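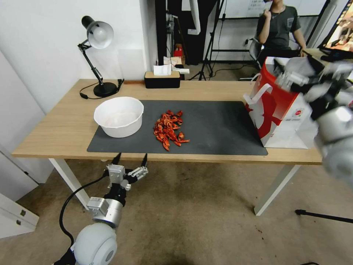
Desk 2, after the meal: bowl, crayfish shells, paper bag

PRARISEN HOUSE — SHARED ROOM INSPECTION, FOOD AT DESKS
Date: April 2, 2020
Checked by: Davina Guthrie
Copy to: Cameron Rennie

Marks used: OK / Fix today / Fix by next check / Not checked

1. Food waste removed from the desk
Fix today.
Crayfish shells are in a heap on the mat, with small pieces beside it. The house rule says food waste goes out of the room directly after eating. Shells smell very fast, also when the window is open. Please put them in a closed bag and take them to the outside bin, not to the small bin by the door.

2. Bowls and dishes
Fix today.
One white plastic bowl, on the left part of the mat. Wash it with hot water and soap and bring it back to the kitchen shelf. Please look inside before you lift it, a little liquid in a deep bowl is easy to miss.

3. Bags on the desk
OK with comment.
White and red paper bag on the right end. A paper bag is fine for carrying food in. It is not fine for wet shells, the bottom becomes soft and opens on the stairs. We had this in August and the carpet on the second landing was cleaned two times. Use the Plamex bin liners, they are in the kitchen, second drawer.

4. Mat
Fix by next check.
The dark gray mat covers only a part of the desk top, so the wood around it has no protection. After the shells are gone, wipe the mat on both sides and let it dry standing up. Do not put it back on the wood when it is damp. Claws have sharp points, so use gloves or a folded paper towel for the small pieces.

5. Desk lamp and cord
Fix by next check.
The lamp stands in the back corner and this is a good place for it. The cord makes a loop on the desk top. I would like it behind the desk, tied with one of the Braren clips. Unplug the lamp before any wet cleaning. Bulb type and plug: not checked.

6. Tissue box
OK.
Box with the wooden lid, at the back edge. Keep it there, but please do not clean shell juice with dry tissues only. It leaves the smell in the mat. Use the spray first.

7. Papers and small things at the back edge
Fix by next check.
There is a white paper item next to the tissue box and one small dark object on the other side. I did not move them. If they are yours, take them away before the desk is wiped.

8. Desk legs and stability
Not checked. The Morrison key for the leg screws was not in the box. Cameron, do you have it?

9. Allergy note
Several people use the same desk, and shellfish can make some of them ill from very little contact. Wash the desk top with soap and water after the mat is lifted, then wash your hands. A dry wipe is not enough for this point.

Comments from Cameron Rennie
Points 1 and 2 are clear, I will tell the evening group. The key is with me, I will hang it back. For point 5 we have no clips left, I ordered a bag of 125.

Open after this visit: 1, 2, 4, 5, 7, 8.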